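Comparing Two Finger Sets on a Hand-Held Gripper for Cloth Tasks

Project report, Robotics Lab II
Group: Rania Obeidat, Thilini Wanigasekara, Vsevolod Tkachenko
Supervisor: Maricruz Magaña

1. Background

Most of the gripper work in our course uses rigid objects such as cups, blocks and bottles. Cloth behaves differently. It slides, it bunches up between the fingers, and a grasp that starts well can end with one layer held and the other left behind. We wanted to find out how much of this depends on the finger and how much on the person moving the gripper.

We compared two finger sets on the same hand-held body. The first set, which we call Ikia, is a solid printed finger with a flat pad. The second set, Ureo, is a softer finger with a slot cut along its length so it can give a little when it presses on something. The lenses, the body and the trigger travel were the same for both.

2. Questions

We started with three questions.
Which finger set picks up the edge of a garment more often on the first try?
Does the thickness of the fabric change the result?
Can the operator's view through the wrist camera be used later to tell a good grasp from a bad one?

3. Method

Each trial began with a garment laid out on a soft surface. The operator had to take hold of an edge, lift it and fold it over to a mark. We used T-shirts, towels and jeans. A trial counted as a success if the edge reached the mark without being dropped. If the operator had to let go and grasp again, we wrote it down as a retry.

We ran 151 trials in total. Of these, 67 were with Ikia and the rest with Ureo. The numbers are uneven because one Ikia finger cracked near the screw hole in July and the replacement took a while to print. Rania and Vsevolod did the handling. Thilini kept the log and went through the recordings afterward.

4. Results

On T-shirts the two sets were close. Ikia was slightly faster, but it needed more retries when the hem lay completely flat. On towels there was no difference we would want to defend.

Jeans were where the sets came apart. The waistband is thick and stiff, and the Ikia pads tended to ride up over it. Ureo could be pushed down harder before closing, and the operators said they felt surer of the contact. We had 26 retries on jeans, most of them with Ikia.

The wide lens view was useful – the fingertips and most of the garment stay in view together, so the reviewer can see where the fingers meet the fabric and how the legs are lying. Fine wrinkles between the fingers are harder to judge.

Slotted fingers pressed down on the waistband, wrist view:

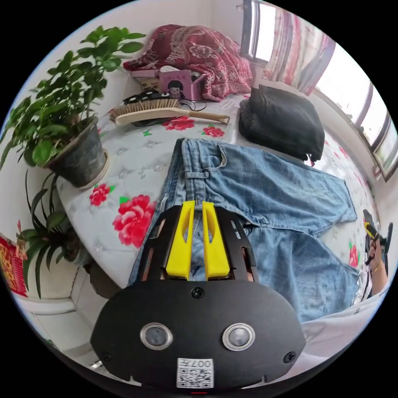
5. Problems and next steps

Two operators are too few. Both of us got better with practice, and we switched finger sets in blocks, so some of the Ureo advantage may be learning. Next time the order should be mixed.

We also did not measure grip force. Shaimaa Hamdy from the year above has offered us her load cell, and we would like to repeat the jeans trials with it before trying either set on the arm.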